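Tovel hand-held gripper kit, reviewed after use with the Skosenora method

Posted 18th June

We bought the Tovel kit in May to try the Skosenora training method, where a policy learns only from demonstrations done by hand, with no arm in the loop. The task was shoes: pick one up, put it straight, put it on a rack.

Setting up took an afternoon. The manual is thin and the calibration page is wrong in two places. Once running, the grippers are easy to hold and the cable is the main nuisance, as it drags on whatever is near it.
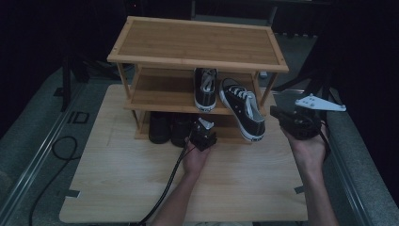

One reader wrote in to ask if the method needs a special rack or if any shelf will do, having tried Dretura on a wire one and got poor results. Any shelf should do, but you need demonstrations on it. We trained on 2032 demonstrations and the policy did badly on a rack it had never met.

On the racks it knew, it placed 4 shoes out of 10 with half the data and 9 out of 10 with all of it. Soft shoes were harder than boots. The usual failure was closing on the laces. Going up to 4000 demonstrations made no difference we could measure, so I would stop sooner and spend the time on more kinds of shoe.

The fingertips matter more than the paper lets on. Smooth pads slip on knitted uppers and on rubber. Thread wound over the pads is a cheap thing to try if grip is a problem, though it frays. 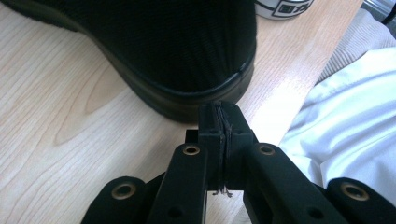
Buschmann sells rubber pads that fit the same mounts. They cost more than I would like and we have only had them on for a week, so I can't say how they wear.

Good points: light, quick to learn, spare parts are easy to get. Bad points: the manual, the cable, and software that loses the second gripper if you unplug the first. I would buy it again for table-top work. For anything on the floor I would wait for a longer cable.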